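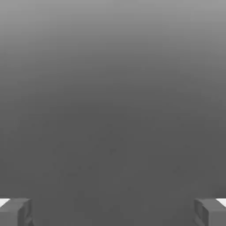 灰色渐变，上浅下深

九月刚搬到新公司附近那阵子，我信誓旦旦跟同事说，再也不养车了。停车费贵，保险贵，一周也就开两回，图什么呢？结果才过了几个星期，我就成了共享汽车的重度用户（笑）。

我用的是 Primby，小区后门就有他们的还车点。之前也试过 Derkuva，车是新一点，可离我最近的点要走20分钟，下雨天拎着东西走过去，什么兴致都没了。

上个周末借了一辆小电车去 Vellard 看朋友 Ginevra Zuccaro，她搬去那边以后我还一次都没去过。早上七点出门，解锁倒是很快，手机点一下，车门咔哒一声就开了。不过上一位用户把座椅调得特别靠前，我膝盖直接顶着方向盘，找调节杆找了半天，最后发现在座椅侧面，傻了。

电量这事儿我要吐槽一下。App 里写的续航看着很宽裕，上了高速开着空调，数字掉得比我想的快多了！我一路盯着仪表盘，歌都没心思听。好在中途有个充电站，插上以后去买了杯咖啡和一个热乎乎的肉松面包，回来电也差不多了。充电卡就放在手套箱里，不用自己另外掏钱，这点我给好评。

Ginevra 的邻居 Kristóf Mészáros 也是个电车迷，吃午饭的时候跟我们聊了好久。他自己买了车，里程表刚到1239公里，宝贝得不行，停车都要停两个车位中间靠墙的那种角落。他劝我干脆也买一辆，我说我连车位都没有，买了停哪儿，停阳台吗？

回程堵车，还车晚了两刻钟，心想这下要罚款了。后来看账单，超时那段是按分钟算的，没有另外收罚金。押金500也早就退了，当时我还以为要等很久，特地截了图准备找客服理论呢。

有几个小建议，想用的朋友可以参考：周末的车提前2天订，当天早上基本只剩大面包车；取车先绕一圈拍照，轮毂也拍；儿童座椅要在下单的时候勾选，到了现场再要是没有的。

对了，Kamata 那边好像也要开新的还车点，离我爸妈家很近。下个月回去看他们的时候我打算试试，到时候再来写。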